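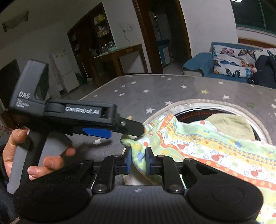
Green cloth, khaki cloth, gray stars, and my sofa cushion getting in on things at the back.

I have been meaning to write about cloths for ages, and December seems as good a month as any, with everyone stuck indoors and looking at the same corners of the house. We are not tidy people. Things get dropped wherever there's a surface, and the best surface we have is the one with the gray star cover on it, right there in the middle of everything.

I bought the cover at a shop in Trastach, a narrow place called Pálfi that has 1778 painted over the door and smells of cedar and old paper. Kaisu Partanen came with me and talked me out of the plain one. She was right! I wanted stars and didn't want to admit it — I am a grown woman with a mortgage. The round opening was the part I worried about, but it sits nicely where it should, and I've stopped tugging at it every time I walk past.

The cartoon cloth is another story. It came from the bottom of a basket in Utach, where I had gone for thread and came home with 13 things that weren't thread. Every band on it is a different color and there are little animals and flowers all over, and it goes with nothing I own.
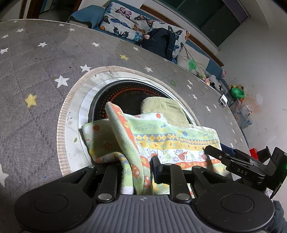 I do love it, though, and it's the one I reach for first when I sit down to fold. My mother folded everything in thirds, long side first, and smoothed each fold with the side of her hand. I go in halves. This one never wants to lie square (I blame the way I hang things up), so I pinch up the middle, give it a shake, lay it back down and try again. Some evenings it takes two goes, some evenings I give up and roll it.

The khaki one is much better behaved. It's plain, it folds small, and I could put it in a drawer with my eyes shut. I never feel any urge to take it out and look at it, poor thing.

Next on my list is the shelf with all the bottles, which I have put off since we moved here, and I may need Kaisu for that.
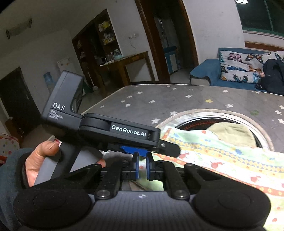
More of those stars, with a little green and white peeking through.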